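# Ajustar el umbral de confianza del agarre sin engañarse

El detector devuelve una puntuación por cada agarre candidato, y el manual de Drustau dice que con el valor de fábrica basta. No me lo creo, y menos con objetos tumbados y medio tapados.
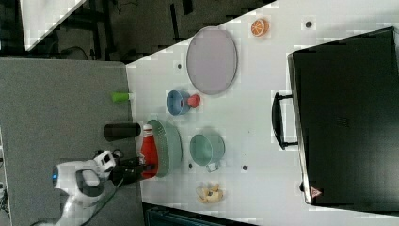
La puntuación solo mide lo que la red cree, así que hay que contrastarla con intentos reales. Necesitas los registros del planificador y algo de paciencia.

1. Fija la semilla del muestreador. Sin eso, dos ejecuciones no se pueden comparar.
2. Graba 106 intentos con el umbral a cero. Fallarán muchos – de eso se trata.
3. Exporta puntuación y resultado a un CSV:

```
grasp_log export --campos score,exito,colision --salida agarres.csv
```

4. Agrupa por puntuación en 8 tramos y calcula la tasa de éxito de cada uno. Si no sube con la puntuación, para aquí: ningún umbral te va a arreglar el modelo.
5. Separa los fallos por colisión de los fallos de percepción. Los primeros suelen venir del margen de la pinza en el planificador.
6. Elige el umbral y repite con 50 intentos nuevos, cambiando la disposición.

Magdolna Csonka defiende recalibrar la red con los mismos datos. Puede ser, pero yo no tocaría los pesos hasta ver el paso 4 con objetos que se solapan.

Ojo con el tiempo límite: si el planificador corta a los 600 ms, un umbral alto descarta candidatos y el nodo devuelve `SIN_PLAN`. En el registro eso aparece como fallo de percepción, y no lo es. Filtra esas filas antes del paso 4.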